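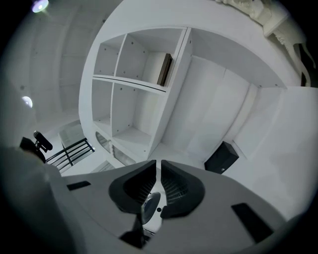

Pad creep (hand-held grippers)

Pad creep is the name most of us use for what happens when the soft finger pads on a hand-held gripper slowly slide out of place on their mounts. The tool still opens, still closes and still picks things up, so you can go a long way before you notice. I've been fixing these things for a while and I still get fooled by it, so take this entry as written by someone with a grudge.

A hand-held gripper, for anyone who wandered in from another page, is the kind you carry around and squeeze yourself while it records what the fingers are doing. Later on a robot arm with matching fingers tries to copy you. That second part is where creep gets expensive.

What goes wrong

Each soft finger sits over a stiff core and is held there by a clip, a screw or (on cheaper builds) just a snug fit. Every squeeze pushes the pad sideways a tiny bit. Most of that springs back, and a little doesn't. After enough squeezes the two ribbed faces no longer meet squarely, and the tool thinks it is more closed than it really is, or less.

Thin, flat things show it first. A mug will sit happily between crooked pads all day long, but try pulling a slim book off a shelf and it swings around like a gate! If you see that, stop and look at your fingers before you blame your wrist.

The Durstead recall

The case people always bring up is the Durstead, a hand-held model sold with push-fit pads. Tín Trương was running home tidying sessions with one and saw that the arm trained on his recordings kept dropping paperbacks about an inch short of the shelf. He went back through 149 recordings and found that the gap reading at full close had drifted by 2 millimeters from first to last. No jump anywhere, just a slow slide - which is why the startup check never caught it. The check only looked for sudden changes.

Durstead's first answer was a firmware update that reset zero every time the tool was switched on. I thought that was a terrible idea and said so on the users' list. It made the numbers look lovely and left the pads crooked. By September they had given in and were mailing out cores with a locking tab.

Bouzid, who made the replacement pads, suggested swapping them after 2000 squeezes. The locking tab helps a lot, but I'd stick to that anyway.

Is it dangerous?

For the person holding the tool, not very. The worst I've had is a pinched fingertip from trying to shove a pad back on with the trigger half pulled (don't). On a powered arm it's a different story. If the closed reading is off, the motor can keep pushing after the fingers have met, and the Dedora arm at our place cooked a drive that way. It smelled awful for a week.

Checking for it

Close the fingers on a steel gauge, write down the reading, and do it again after more than 100 squeezes. If the two don't match, pull the pads and look for shiny rub marks on the core. Power off first, please.

See also: Stusberg test; zero drift; finger wear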